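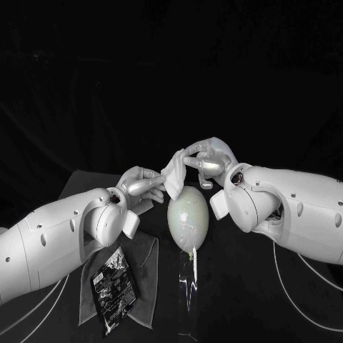
Noltthorpe Bench Rules for Two-Arm Work, second edition
Reviewed January 2026

I have read a lot of robot safety documents, and most of them could put a forklift to sleep. The Noltthorpe rules come to 200 pages, spiral bound, and I finished them over two evenings without once checking how many were left. Make of my evenings what you will.

The subject is what a pair of arms with hands should and shouldn't be allowed to do at a table, and what the people nearby should settle first. The cable chapter is the best thing in it. Leave slack for the full reach of each arm, keep the loops out from under the hands, and walk the route with the power off before you trust it. I had been doing the first of those and feeling pretty good about myself.

The chapter on soft and thin materials is nearly as good. It wants a grip limit set per item and written down, and it wants the two hands treated as one tool whenever both are on the same piece of plastic. Druranine's older guide gives this a paragraph. Noltthorpe gives it a worked checklist, with room for your own notes, though the boxes were sized for someone with much smaller handwriting.

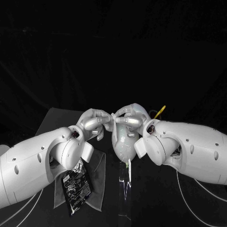 Both hands on one translucent pouch, packet and gray cloth below.

Backdrops get a page and a half. Plain, dark, no shine. Fine. I could have lived with half a page.

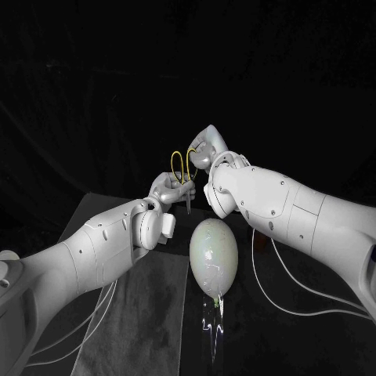 SHARP TOOLS

Now we get to the part people will argue over. Rule one: blades stay closed until the arms have stopped moving toward the work. Rule two: one hand on the handles, the other steadying the tool. Rule three: nobody reaches in to help. I like all 3, and I'd like the last one printed on the cover.

What's missing is any word on how low a point may come over something that could pop. The book says "a suitable clearance" and moves on, whistling. Uniyal's bench notes at least make you choose a number and sign it.

The index is poor. "Scissors" sends you to "Cutting," and "Cutting" sends you back.

Worth buying if you run two arms on a shared bench. If you have one arm and a gripper, the short Vundwood handbook covers you for less. 2 stars off, one for the index and one for "suitable."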